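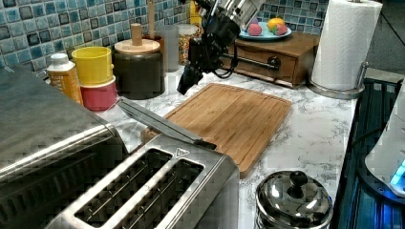 Who Gets the Last Word? Interview Cutaways in Season Two of "Clumville"

Project report, Introduction to Television Studies
Eusebio Cabello and Ulises Navarrete
Submitted 10th December

1. Background

"Clumville" is a reality series in which eight housemates share a rented home and run a small vacation rental business called Buenaventura. Most of each episode is taken up by the housemates talking and arguing in groups. The show cuts away from these group scenes to short interviews, filmed later, in which one person sits alone and comments on what happened. In this report we call these "cutaways."

We picked the show because both of us had watched the first season and disagreed about it. Eusebio thought that Diego was written as the villain. Ulises thought that Diego behaved badly and the show simply left it in. We wanted to see if there was some way to check this that did not depend on which of us was more stubborn.

Our question was: does the show give some housemates the last word more often than others, and does this match how viewers feel about them?

2. What we watched

Season two has 12 episodes. We did not have time to code all of them, so we used the first 6. These end with the fight over the deposit money, which was the most discussed event of the season. We did not use the reunion special because it has a host and a different structure.

We split the episodes into conflicts. A conflict was any group scene where at least two housemates openly disagreed for longer than 20 seconds. For each conflict we wrote down every cutaway, who was speaking, how long it lasted, and where it came (before, during or after the scene).

The first version of our coding sheet had a column for tone, with choices of angry, sad, joking and neutral. We dropped it after episode one. We agreed on anger most of the time, but one person's joking was often the other person's angry, especially with Renata, who says nearly everything in the same voice.

3. Coding

Each of us coded all of the episodes alone and then we compared sheets. There were 210 cutaways in the final list. Most of our differences were about where a conflict ended. In episode four, for example, the argument over the guest room stops, there is a short pool scene, and then it starts again with the same people. Ulises had this as one conflict and Eusebio had it as two. We settled on one, and applied the same rule to the rest: if the same people resume the same subject within two minutes of screen time, it is the same conflict.

A housemate was counted as having the last word if theirs was the final cutaway attached to the conflict. If a conflict ended on the group scene itself with no cutaway after it, we marked it as "none."

4. Viewer comments

For the second part we used comments from Ikero, a fan message board with a separate thread for each episode. The threads for our episodes had 3051 comments in total when we saved them in October. Reading all of them closely was not realistic, so we took a random sample of 100 and marked each one as favorable, unfavorable or mixed toward any housemate it named.

Comments that only talked about clothes, the house or the theme song were left in the sample but marked as not naming anyone. There were more of these than we had planned for, and it made the useful part of the sample smaller. If we did this again we would filter by housemate name first and then draw the sample.

5. Results

Renata had the last word more than any other housemate. She often had it in conflicts where she was not one of the people arguing. In episode three she closes the argument between Diego and Marisol about the cleaning schedule, although she is only seen walking through the room once during it. Her cutaways also tended to be short, one or two sentences, and they usually came right before a commercial break.

Diego had the most cutaways overall, which surprised us, but they mostly came during the conflict and not after it. A common pattern was that Diego explained his side, the scene continued, and then another housemate commented on his explanation. The viewer therefore hears his reasons and then hears them judged.

Marisol had few cutaways in the first two episodes and many more from episode four on, once the deposit story began.

In the comments, Renata was named favorably more often than unfavorably. Diego was named unfavorably in most of the comments that mentioned him. Marisol was split, and the comments about her changed after episode four. This fits with our idea that last words and viewer opinion go together, but it does not show which one causes the other. Renata may be getting the last word because she was already popular in season one and the editors knew it.

6. Where we disagreed

Eusebio reads the results as support for his view of season one. Diego is given plenty of time but hardly ever gets to close a scene, and he thinks that is a choice made in editing. Ulises points out that someone who is in nearly every fight is going to be talked about by other people, and that there is no fair way to end a scene on Diego if he has already given his side. We tried checking this by looking only at conflicts Diego was not part of. There were too few to say anything.

7. Problems with the project

We only have the finished episodes. We do not know how many interviews were filmed or what was left out, so we cannot compare what people said with what was used.

Ikero users are not the whole audience. People who post in episode threads tend to have watched since the beginning, and many of them already had favorites.

We are both fans of the show, and we knew our own opinions before coding. Having a third person who had never seen it code one episode would have helped. We asked a classmate, but she had her own project on the soap opera "Diramton" due the same week.

The two-minute rule was made after we had already seen the scenes it applied to. A rule set at the start would have been better.

8. Division of work

Both of us coded the episodes. Ulises saved the comment threads and drew the sample. Eusebio marked the comments, and Ulises checked every fifth one. Sections 1 to 4 were written by Eusebio and sections 5 to 8 by Ulises. The coding sheet and the list of conflicts by episode are in the course folder.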